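Laboratory Notebook – Household Tasks Group
Entry: June, afternoon session
Recorded by: Isla Gilchrist
Reviewed by: Hilde Lambrechts

Purpose

The group has been asked to give a plain statement on whether a two-arm station can be trusted with small laundry work, beginning with towels. The statement is due to Nandamov at the end of the month. This entry covers the towel work only. Cutlery sorting and the shop-floor wipe-down are recorded separately in the Grimshaw notebook.

State of the work on arrival

The Dratik controller was restarted at 1:40 after the morning's update. Joint zero positions were checked on both arms and left unchanged. The grip force limit remains at the value set by Hilde Lambrechts in the previous entry. The Flaltetti planner was loaded with the short fold sequence; the long sequence is still not released for use without a person at the stop button.

Log disk was at 100 percent when the session opened and the first run was not saved. Old logs were moved to the shared drive before work resumed. Colleagues are reminded to check the disk before starting the planner, as the planner gives no warning.

Method

One towel is used at a time. The operator lays it out by hand, withdraws behind the line and starts the sequence. The operator does not touch the cloth again until the arms have returned to their rest position. A run is accepted when the edges of the finished fold lie within 2 centimeters of one another on every side. A run in which the operator intervenes for any reason is entered as failed, even where the resulting fold would have met the limit.

The session closed with log 904.

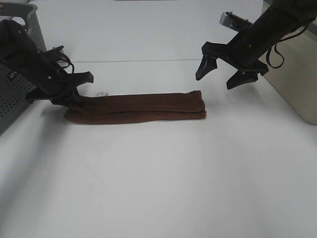
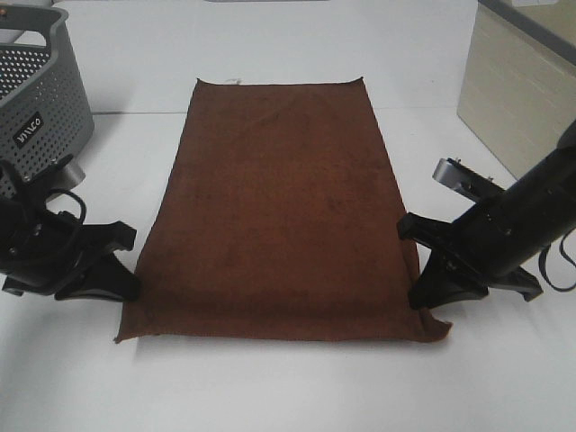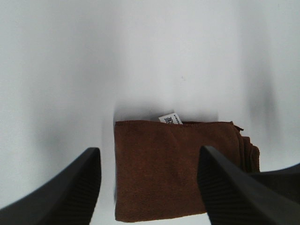 Brown towel on the white table, with the grippers.

Can a machine of this kind take over the folding of household towels at present?
For a single towel, laid out flat by a person and of a size the planner already knows, it can do part of the work under supervision. It cannot yet be left with a basket of mixed laundry, and the group does not recommend it for unattended use in a home.

Observations

1. The first fold remains the dependable part of the sequence. When both corners are held, the cloth follows the arms well and the planner rarely asks for a second attempt. The difficulty begins with the later folds, where the fingers must take several layers together. The lower layer tends to stay behind, and the finished edge is then stepped.

2. Corners that curl upward are still misjudged. The planner reads the curl as the true corner and closes too far inside the cloth. Isla Gilchrist has proposed a short smoothing pass before the first grasp. Hilde Lambrechts notes that a smoothing pass was tried in the spring and moved the towel more than it flattened it. The matter is left open.

3. Care labels should be entered in the towel record. A label that stands up from the hem can be taken for a loose edge. It is suggested that the side bearing the label be logged for each run, so that the effect can be separated from ordinary grasp errors.

4. Time. The slowest accepted run took 19 minutes, most of it spent in repeated grasp planning. A person folds the same towel in a few seconds. Speed was not part of the request from Nandamov, but the statement should mention it, as any household reader will ask.

Comparison with shop-floor work

The visitors from Grimshaw asked whether the same station could fold cleaning cloths at the end of a shift. The cloths are all of one size, they arrive flat from the press and the fold is always the same. These conditions suit the present planner much better than a home does. The group's view is that this is the more reasonable first use – provided that the cloths are fed singly and a person remains within reach of the stop button.

Actions

Planner settings for layered grasps to be reviewed before the next session (I.G.).
Disk check to be added to the start-up sheet (H.L.).
Finger pads to be cleaned of lint and inspected for wear.
Draft statement to be circulated with observations 1 and 2 stated in full. Observation 3 is to be held back until the label side has been logged over a complete set of runs.

Station powered down at 5:15. Stop button tested and logged.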